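10월 살림 메모: 행주 한 장으로 다 된다는 말

요즘 '한 장으로 끝내는 행주'가 자주 보인다. 지난달 독자 한 분이 Bakwood의 안내문을 보내 주셨는데, 한 장을 1,487번까지 빨아 쓸 수 있다고 적혀 있었다. 하루에 한 번 빤다면 4년이 넘는다. 누가 4년 동안 세어 봤는지는 안내문 어디에도 없다. Jikent 쪽은 1,291번이라고 한다. 끝자리까지 이렇게 또렷한 숫자를 보면 오히려 믿음이 덜 간다.

나는 나무 탁자를 오래 써 온 사람이라 행주에 대해서는 의심이 많은 편이다. 탁자 위에 책 한 권, 작은 화분, 컵 하나만 올려 두어도 닦는 일은 금세 귀찮아진다. 물건을 들어내고 닦느냐, 그 둘레만 훑고 마느냐. 대부분은 둘레만 훑는다. 화분 밑에 동그란 자국이 남는 건 그래서이고, 행주를 비싼 것으로 바꾼다고 없어질 자국이 아니다.

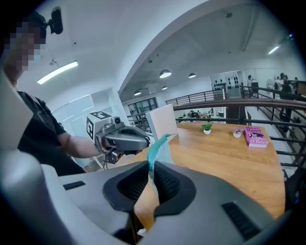

색에 관한 이야기도 걸러 들을 필요가 있다. 청록색 천은 주방용, 분홍색은 욕실용 하는 식의 구분이 유행인데, 집에 천이 그렇게 많지 않으면 별 소용이 없다. 우리 집은 두 장을 번갈아 쓰고 한 장은 늘 널려 있다. 색은 둘 다 청록이다. 헷갈린 적은 없다.

Gadisa Kahsay 씨는 생각이 다르다. 지난 호를 읽고 이런 답장을 보내왔다. "젖은 천을 구겨서 탁자에 두는 습관만 고쳐도 나무가 훨씬 오래갑니다. 저는 쓰고 나면 꼭 펴서 넙니다." 이 말에는 토를 달기 어렵다. 다만 본인도 Wisska 오일을 철마다 바른다고 하니, 어느 쪽 덕인지는 모를 일이다.

그래도 새 행주를 사겠다면 말리지는 않겠다. 대신 세탁 횟수보다 크기를 먼저 보시길. Vávra에서 나온 것은 접으면 손바닥에 들어와서 책과 컵 사이를 닦기에 편했다. 큰 천은 구석에서 자꾸 뭉친다. 그리고 첫 세탁 전에는 나무에 대지 않는 편이 좋겠다. 물 빠짐이 없다는 문구를 믿었다가 흰 접시받침 하나를 버린 적이 있다.

다음 호에서는 탁자용 오일을 다룬다. 써 보고 실망한 제품이 있으면 알려 주시기 바란다. 만족한 후기는 이미 충분히 받았다.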